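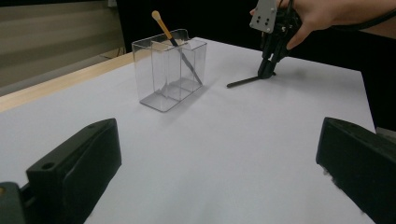
The Timthorpe Colour Cards are a transcription of the house paint mixing cards kept by Yuen, a hardware and paint shop that traded on the main street of Timthorpe. Each card records one mix for one customer, with the base, the tinter amounts and usually a painted swatch in the corner. The swatches were redone by hand for this release from the written recipes and the redone swatches were then matched by eye against the originals. The match is recorded in the field swatch_match.

Version and contact

Release 2, August 8, 2013. Compiled by Aba Abugri. Card transcription checked by Margit Björklund. Send corrections to either of us with the card number in the subject line.

What is in the folder

cards.csv - one row per card, more than 800 rows
tinters.csv - one row per tinter code, with the name as the shop wrote it
streets.csv - old and current street names
notes.txt - anything on a card that didn't fit a field

All files are UTF-8 with commas as separators. Dates are year first. Empty means the card was blank at that spot, and a question mark means something was written there and we couldn't read it.

Fields in cards.csv

card_no: the number stamped on the card. Not continuous.
mix_date: day the tin was mixed. Some cards give the month only.
base: white, deep or clear, as written.
product: exterior gloss, interior flat, fence and so on. Skamari was the shop's house line and is spelled three ways on the cards. We have standardised it here and kept the original spelling in notes.txt.
tinter_1 to tinter_3: tinter code and amount. No card uses more than 3.
colour_name: the customer's or the shop's name for the colour. Expect things like "verandah green, same as last time".
swatch_match: good, fair, poor or none.
street: where the paint was going. House numbers have been taken out.

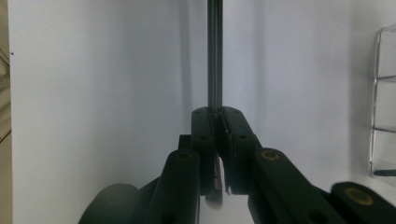 Amounts were written in shots, the unit marked on the shop's hand-pumped tinter machine. A half shot is entered as 0.5. We have not converted to millilitres. The pump was replaced at some stage and the cards don't say when, so the same number of shots on an early card and a late card may not be the same volume of colourant.

Known problems

Cards from the Gukville branch were filed with the main set after that branch closed, and 143 of them reuse numbers already taken. These have a G in front of card_no. If you join on the number alone you will get bad rows.

January is thin in every year. The shop shut for part of the month and the casual staff didn't always fill in cards.

The redone swatches are in modern acrylic colourants and the originals were mostly oil. Greys and off-whites came out well. Reds and the darker greens often didn't, and many of those are marked poor. Please don't use the swatches for heritage colour matching without going back to the card.

Use

Free for any non-commercial use. Cite as Timthorpe Colour Cards, release 2. Customer names are not included and we won't supply them on request.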